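Clarkidton Workshops | Rooms | Bookings | Safety | Forms | Contact

Safety > Room checks > Small workroom > Bench and surroundings

Bench and surroundings: inspection checklist with comments

Room reference: 3427
Checked by: Sanaa Kettani
Second check: Reda Abdelaziz
Date: 1 June 2026
Previous check: March
Result: pass, with two items to follow up

Mark each item OK, ACTION or N/A. Anything marked ACTION needs a name against it before the sheet is filed.

Section A. Getting in and out

A1. Door opens fully and closes by itself. OK.

A2. Route from door to bench clear. OK. The Nunadari boxes that were by the door in March have gone to the store.

A3. Emergency exit sign lit. OK.

A4. Floor free of trip hazards. ACTION: Atif Dogar. The mat on the corridor side has lifted at one corner. Tape will do for now but it wants replacing. Please do not move it to the other side of the door, as it catches there as well.

Section B. Work surface and backdrop

B1. Work surface flat and steady. OK. Pressed at each corner, no rocking.

B2. Surface free of chips, burrs and raised edges. OK. Matt black finish is wearing a little near the front but is still smooth to the hand.

B3. Tape on the surface stuck down along its whole length. OK. Blue tape only in this room. If a piece has to be replaced, take the old one off first. Last year we had tape laid on tape and the edge curled up.

B4. Surface clear of cups, tools and personal items. OK.

B5. Backdrop fabric hung securely and kept off the floor. OK. Dark cloth, some creases, no tears. Reda pulled gently on each fixing and none shifted. Fire treatment label was found on the back and is still readable.

B6. Lighting over the bench good enough to see the surface without leaning in. OK. One person commented on glare from white casings when the lamp is turned right up. Turn it down a notch if it bothers you.

Section C. Blocks and items being handled

C1. Blocks whole, with no splits or sharp corners. OK. The red one has been checked on every face.

C2. Item held squarely between both fingers before anyone reaches across the surface. OK.

C3. Hands, sleeves and lanyards kept away while an item is off the surface. OK on the day. Teodoro Orozco was reminded about his lanyard and took it off.
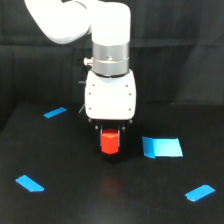
Red block held above the black surface, both pictures.
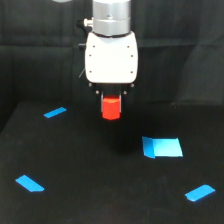 C4. Blocks returned to the tub at the end of the session. ACTION: Teodoro Orozco. The tub holds 13 and the list inside the lid says so. On the day there were nine in it at closing time, and the rest were found on the windowsill. Please count them back in.

C5. Spare blocks stored off the floor. OK. Second shelf, in the Imex carton.

Section D. Cables and power

D1. Cables free of cuts, kinks and crushed spots. OK. Run your fingers along the thin ones as well, they are easy to miss.

D2. Plugs and sockets undamaged, test labels in date. OK. The Cui adaptor was relabelled in March.

D3. No extension lead plugged into another. OK.

D4. Stop button within reach of the person at the bench and not covered. OK. Pressed and reset by Reda.

Section E. Housekeeping

E1. Surface wiped down with a dry cloth. OK. No spray, it lifts the tape.

E2. Bin emptied. OK.

E3. First aid box sealed and in date. OK. Plasters topped up.

E4. Extinguisher on its bracket, pin in place. OK.

General comments

The room is in better order than in March, when five items were marked ACTION. Přemysl Říha asked whether B3 could be dropped from the short daily check. We would like to keep it in, as it takes a few seconds and loose tape has been the most common fault on this bench.

The paper copy of this sheet goes in the folder behind the door. Follow-up on A4 and C4 to be signed by the named person and handed to Sanaa.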